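Home Pumps Hose & Fittings Guides Contact

How to check a pump's flow rate before you believe the box

The number printed largest on a pump carton is nearly always the maximum flow at zero head, meaning no lift, no hose and no bends. Unless you plan to run the pump in mid-air, treat it with suspicion.

You'll need a bucket with a known volume, a stopwatch and the hose you'll really be using. A short offcut of wider hose will flatter the result.

1. Put the pump at its working depth and fix the outlet at its working height.
2. Run it for a minute to clear the air. Kinks go too, if you bother to look for them.
3. Time how long the bucket takes to fill. Do it three times and throw out the first.
4. Divide litres by seconds, then multiply by 3,600 for litres per hour. 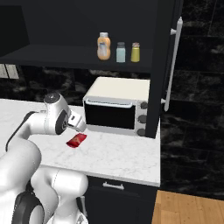 My Astano was sold as 1,488 litres per hour. At the height of our header tank in Hilcombe it managed 674. The Kosport beside it claimed less, 1,355, and beat it comfortably — so much for buying on the big number.

Look for the head curve in the manual instead. If there isn't one, ask the seller. If the seller sends back the carton figure again, I'd shop elsewhere. Lumbantobing at least prints the curve, though in type so small I needed a magnifier.

Be wary as well of "100 per cent clog-free" grilles. Rinse the intake, repeat the test in March when the leaves have been at it, and write both results on the pump in paint marker.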